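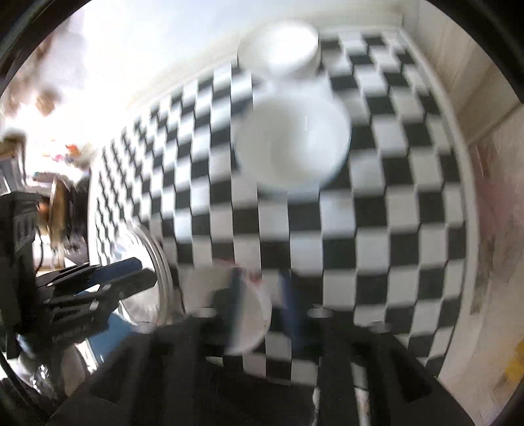 Wisham Home Forum > Kitchen and Dining > Crockery on a black and white checked top

yeji_joo
Posts: 272
Good evening to all. I have a question of taste and also a question of washing, and I hope it is allowed to put both in one thread.

We moved to Hobart in January and the flat came with this black and white checked top. I liked it very much at the inspection. Now I lay out my white bowls on it and I find it difficult for the eyes. My sister says I should buy one plain set in a strong colour, for example the dark green from Kerutis, and give the old bowls to the op shop. The set she showed me is $485 and this is a lot of money for me. My bowls came from three different households and no two have the same shape, but I use all of them every week.

Would you change the bowls, or live with them? The washing question I will write after.

Ye-ji Joo

mattock
Posts: 2,246
Live with them. White on check is about as classic as a milk bar. Spend the $485 on food to put in them.

tealady_ballarat
Posts: 485
Going to disagree with mattock. I had a checked floor AND white plates for years and it always looked busy to me, like the table was buzzing. Went to plain blue Sastov stoneware and it calmed right down. You don't need the whole set either, buy a couple of cereal bowls first and see how you go. They're heavy though, be warned, and mine have chipped a bit on the rims.

mattock
Chipped and heavy, what a recommendation.

tealady_ballarat
Five kids have been at them, mate. They've earned a chip.

yeji_joo
Thank you both. I think I am more near to the opinion of mattock, but I will look at the blue ones when I am next in town.

Now the washing question. One of my bowls has flowers on the outside and I would be sad to lose them. The inside is only white. Until now I wash it by hand with a soft cloth, but my partner puts everything in the dishwasher and says that the flowers are under the glaze and cannot be damaged. How can I know this?
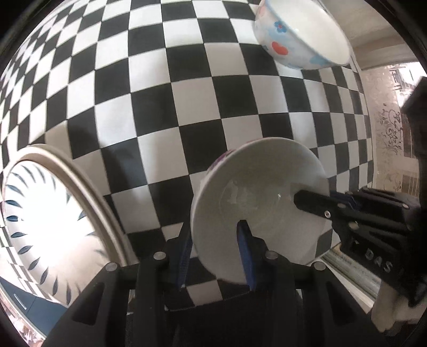 The flower bowl - a bit of the purple and pink shows on the outside, near the rim.

gumnut_gary
Posts: 272
Run a fingertip over the edge of a petal. If you can feel a step, the decoration is sitting on top of the glaze and the dishwasher will have it sooner or later. If it's dead smooth you're probably right, but I'd still put it on the top rack and skip the lemon tablets.

Can't see enough of the flowers there to call it either way.

mattock
Agree with Gary on the finger test. Also tilt it under a lamp. On top of the glaze it often has a different shine to the white part.

yeji_joo
I did the test now. I feel a very small step at one leaf, and at the other leaves nothing. So I am not more clever than before! I will continue by hand and I will speak with my partner.

tealady_ballarat
Hand wash. If one leaf is raised I wouldn't risk the lot. And put a tea towel under them when you stack them to dry, those tiles won't forgive a slip. Is that black part matte? Ours was, and it showed every splash of flour.

yeji_joo
Yes, the black squares are matte and the white ones are glossy. Flour I did not try yet, but with rice water it is the same problem. I use a cloth from Tanguy, the thick waffle kind, and I wipe twice - first damp, then dry.

gumnut_gary
Which way do you go on the grout? I've been using a toothbrush and bicarb on mine and I reckon it's going paler.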